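Nosta Rehearsal Rooms and Live Nights - Frequently Asked Questions

Last updated 5 December 2024

How do I book a rehearsal room?
Use the booking form or phone the desk. We have three rooms, and each one is let in blocks of three hours. Evening blocks go first, so try to book a week ahead.

What is in the rooms?
A drum kit (shells, stands and stool), two guitar amps, a bass amp and a vocal PA with three microphones. Bring your own cymbals, snare, sticks and leads. The desk sells strings and sticks but does not lend them.

Can I store gear between sessions?
Yes, in the cage on the first floor. A shelf is $17 a month. Drum kits and bass cabinets need a floor space, and there is a waiting list for those until February.

What if I need to cancel?
Tell us 42 hours before your block starts and we will move it or refund it. After that the full fee is due. If we have to close a room, you get your money back the same day.

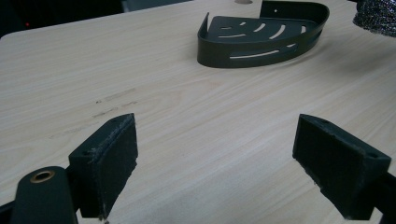
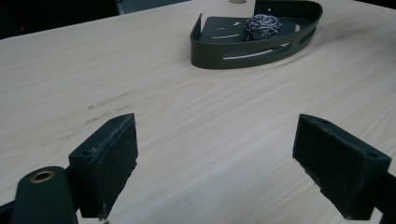

Dark metal corner shelf on a wooden tabletop, both photos.

How does my band get a slot at a live night?
Send two songs and a short note on your lineup to Euan Carnegie, who books the Stason nights. Links are fine, attachments are not. He listens to everything but it can take almost three weeks to get a reply. Solo acts are welcome - the first slot of the evening is usually a solo one.

Do bands get paid?
Yes. Bands get 75 percent of the door, split evenly between the acts on the bill. We pay on the night, by bank transfer or cash. You keep everything you make on merch.

Can we record our set?
Ákos Erdős runs the sound desk and can give you a stereo mix of the set. Ask him at soundcheck and bring a USB stick. Multitrack recording has to be booked in advance and costs extra.

Is there an age limit?
Rehearsals are open to all ages, but under 16s need an adult in the building. Live nights are 18 and over.

Where do we load in?
Through the side door on Nyitrai Street. You can stop there for 17 minutes to unload, then move to the lot behind the Sterkine building. The elevator takes amps and cases - please don't ride in it with them.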